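Noeline Tamihana
Thread, October

I've been promising for ages to write up how I learned to make marmalade from my late aunt's notebook, and as the kettle's on and the rain has settled in for the evening, I'm going to do it now. It'll be a long one, so get comfy.

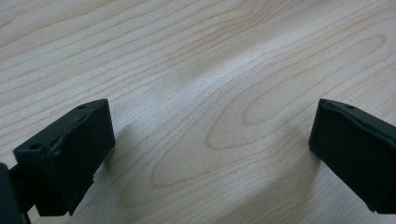
Pale wood, lovely swirly grain.

So, the notebook. It's a little red cash book, the sort shops used to keep, and my aunt wrote in it in pencil from both ends. Recipes from the front, grumbles from the back. They meet on page 37, where a recipe for lemon curd runs straight into a complaint about the bus company.

The marmalade is on page 12 and it says, in full: "Oranges, lemon, water, sugar. You know." Well, I didn't know, Auntie! I was nine when I last stood next to you while you made it and I was mostly interested in the crusts.

My first go was a syrup. A very nice syrup, I'll say that for it, and we had it on porridge right through to spring, but you could have poured it through a tea strainer.

The second go went the other way. Kylie Pirihi came round for a jar and bent one of my good spoons getting into it. She was very kind about the flavour.

After that I rang Roy Sedgwick, who used to live over the road from my aunt and got a jar off her every winter. He remembered two things. She soaked the peel overnight, and she tied the pips up in an old hanky and boiled them in with the rest.

The hanky! There I was throwing the pips in the compost. All the pectin is in there and in the pith, so of course mine wouldn't set the first time. (The second time I'd just boiled it half to death out of fear.)

What I do now, for those who've asked: a kilo of Sevilles when they come in, one lemon, two litres of water. Juice them, keep every pip, shred the peel as thick or thin as your patience allows, and leave the lot to sit overnight with the pips tied up in muslin.

Next day simmer it until the peel squashes easily between your fingers – two hours in my pan, could be less in yours. Don't add the sugar until the peel is properly soft. It won't soften any more afterwards, and you'll be chewing it until Easter.

Then squeeze the muslin bag hard once it's cool enough to hold. It's a horrible gloopy job and I've come to love it. Two kilos of sugar, stir it on a low heat until you can't feel any grit, and then up to a rolling boil.

Saucer in the freezer before you start. I test after 15 minutes and every five after that. A little blob on the cold saucer, push it with your finger, and if it wrinkles you're there. Take the pan off the heat while you test!

Let it stand for a bit before you pot it or all the peel floats to the top. Dario Ruggiero puts a splash of whisky in his at this point and I've tried it and I'm not going to argue with him.

I know it's only October and there won't be a Seville in the shops until after Christmas, but this is the time to start saving jars. I've got 60 in the cupboard under the stairs and I'm still eyeing up other people's pickles.

Somebody's already asked about using ordinary oranges. You can, but it comes out much sweeter, so I'd put in an extra lemon or two and go easier on the sugar.

Right, tea's gone cold while I've been typing. I'll put the lemon curd up another evening, and the bit about the bus company too if you're good.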